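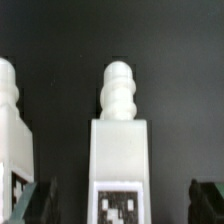

White block with its ridged peg and printed marker, another block to the left. Wrist camera view.

Erville Robotics Club: Gallery, Pick-and-Place Project

This page covers the spring term project at the Erville club. The task was to have the arm find a block by its marker, close on it, and set it down at a station on the other side of the bench. The club works in the back half of the Womside building. Sessions start at 4:30 p.m.

Teams had 3 people each. Every team wrote its own detection and approach code and shared the same arm, so bench time was booked in slots of 15 minutes. Most of the writing and testing was done on laptops ahead of a slot.

About the blocks

Each block has a square black-and-white marker on the front face. The code reads the marker and works out where the block is and which way it is turned. Lena Duda wrote the first version of the marker reader and Divya Chowdary rewrote the part that handles a marker the camera only sees in part. With two blocks side by side, the reader has to pick the right one before the arm moves in.

About the view

The wrist camera is the only one the teams were allowed to use for the final approach. Parts of the gripper show at the bottom of the picture, and both teams masked that area out in software. Deok-su Hong's notes on choosing the mask are in the club folder under "wrist view".

Scoring

A full run was worth 60 points. Points came off for touching a neighboring block, for a restart, and for going over time. Wanda Pawlak kept the score sheets and has copies for anyone who missed the last session.

Next term

The new project starts in August and uses the same arm. We plan to change the order of the blocks between runs, so fixed positions will no longer work. Members who want to join should write to Jolanta Makowska and say whether they have used Python before. Beginners are placed on a team with at least one returning member.

Back to all galleries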